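Desk Order: A Small Study of Pencil Cases
Amirul Kwok, Design and Everyday Objects, project report

So my project started with me losing the same eraser over and over, and it kind of grew from there. I wanted to know what makes a pencil case easy to keep neat. I asked students in my building to fill in a short survey and got 181 answers back (way more than I hoped for!), and then I spent far too long packing and unpacking stationery on a beige table.

The case I ended up liking best is a white plastic one with a hinged lid and a shallow tray. With the lid standing open you can get at everything, and a black marker with a red cap can wait next to it until you decide where it goes.
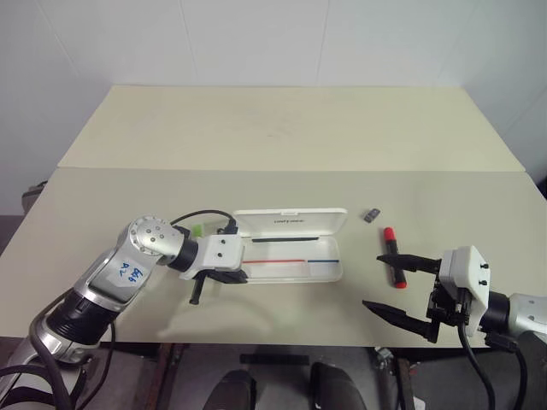
Noreen Tully thought I was being unfair to soft cases, because a zip pouch squashes into a full backpack and a hard box never will. Okay, fair point, and I added a question about bags after that. It came back pretty mixed: 39 people said they'd pick a pouch just for that reason. I still think they're wrong, but they carry more books than I do.

My packing rule is simple. Long things go in first, along the back by the hinge, then small stuff up front where fingers reach it. Thick markers are the real trouble, and I went back and forth on them all through July. In my notes I called the layout Tulo, mostly so I'd stop writing "the new way" everywhere.

I also tried leaving the box in the middle of the table while I worked, with the lid up, and I liked that a lot more than keeping it off to one side.
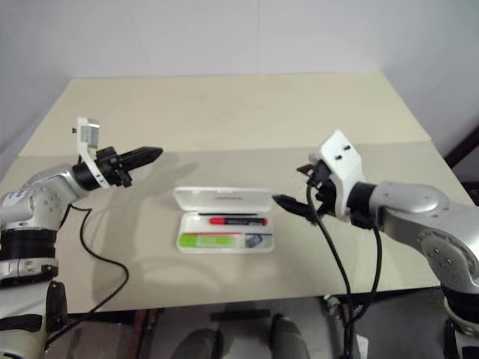
Does a hard case need dividers? One is enough for most people, as long as it keeps the small things from sliding under the pencils.

Next I'd like to try a deeper tray, and maybe ask the pouch people to swap for a while and see who gives in first.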